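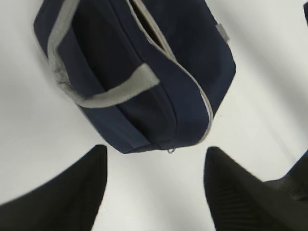 The Navy Bag: Your Questions, Answered

Ever since I posted my packing list I've been getting the same handful of questions about the little navy bag, so I've put all my answers in one place. If yours isn't covered, leave it in the comments and I'll add it when I next have a quiet evening!

Which bag is it?

It's the zip bag from Pulent, in navy with the light gray trim. They also did it in a rusty orange, which I dithered over for far too long. I bought mine in November at their shop in Priddale and haven't seen the orange one since, so if you spot it, please tell me.

Is it canvas?

It has that matte, canvas-like look, and I've always called it my canvas bag, but the care label fell out in the first month and I never wrote down what it said. It's soft enough to fold over on itself when it's empty and it doesn't crackle like nylon does.

What do you keep in it?

Depends on the week. On trips it's my toiletries (the solid kind mostly, plus one small bottle of face wash that I put in its own plastic bag because I've learned my lesson). At home it holds my knitting — one sock's worth of yarn, needles, and a tape measure that I can never find anyway.

Does the zipper snag?

Once in a while, right where it goes around the curve. I hold the fabric flat with one hand and pull slowly with the other. My friend Josiane Delorme rubs a plain white candle along the teeth of hers and swears by it. I tried that and it did help, although I got wax crumbs on the gray tape and had to pick them off with a toothpick.

I also like that there's a ring on the zipper pull. You can tie a bit of ribbon through it if you have trouble gripping small things.

Is the handle comfortable?

For carrying it from the bedroom to the bathroom, sure! It's flat webbing, nice and wide, and it's stitched down onto the front of the bag. I wouldn't want to walk across town with it full of shampoo. I mostly use the handle for hooking the bag over a doorknob.

What's the small gray tab for?

I use it as something to hold on to while I work the zipper. Anel Venter wrote in to say she clips her keys to hers with a safety pin, which would make me nervous, but she's been doing it for 2 years.

What happened to the fuzzy patch?

You all have sharp eyes. There's a grayish, scuffed-looking area on the side next to the strap. Navy shows every bit of lint, so start with a sticky roller. If that doesn't shift it, try a fabric shaver on the lowest setting, and go gently near the stitching. I wouldn't use a stiff brush on this kind of fabric. I did that to an old tote and made it twice as fuzzy.

Can I put it in the washing machine?

I don't. I turn it inside out, shake it over the sink (crumbs, always crumbs), and sponge it with lukewarm water and a drop of dish soap. Then I leave the zipper open and let it dry overnight on a towel. Gray trim next to dark fabric makes me cautious, so I test a damp white cloth on the navy first to see if any color comes off.

Would you buy it again?

Yes, in orange.

Last updated May 13, 2025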